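June
Notes by Jarosław Bednarek

Tools and Papers at the Small Workbench: handout for the evening course, part 5

In this part we speak about the order on the table. Many of you work at home on a desk which must serve for repair and also for writing, so the same rules should be good for both.

First, the tools. Put on the table only the ones you need for the present step. An open-end wrench is easy to take when it lies flat and has free surface on each side. If you have two wrenches of different size, lay them next to each other with the jaws in the same direction. Then you compare the openings with one look and you do not take the wrong one.

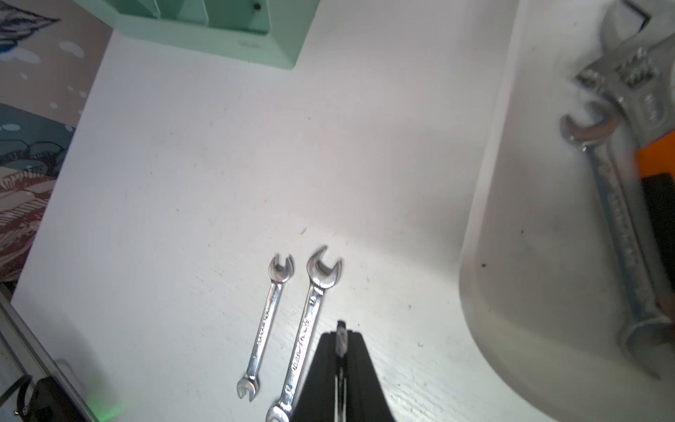 Fig. 1. Two open-end wrenches side by side, jaws the same way.

Please read the size on the shaft before you put the wrench on a nut. When the marking is hard to read, try the jaw on the nut with your fingers only. It must sit without play. A jaw that is too wide will round the corners, and after this even the correct wrench does not help.

Second, the papers. A file organizer should stand at the back or at the side of the desk, never in the middle. Sheets go inside upright, a book can stand in front of them, and the low compartments are for small things. A tray is useful for parts you have taken off. Leave it on the desk until the work is finished. My colleague Tahira Bukhari also asks her group to wipe the surface before each new job, and I recommend the same.

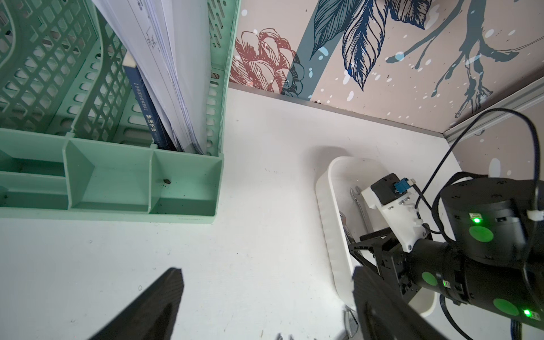 Can I keep the wrenches in the same organizer as my papers?
It is better to keep them apart, because oil from the tools makes marks on the sheets.

For the next meeting, please bring 10 sheets of your own notes and one wrench that you use often. We will start with cleaning the jaws.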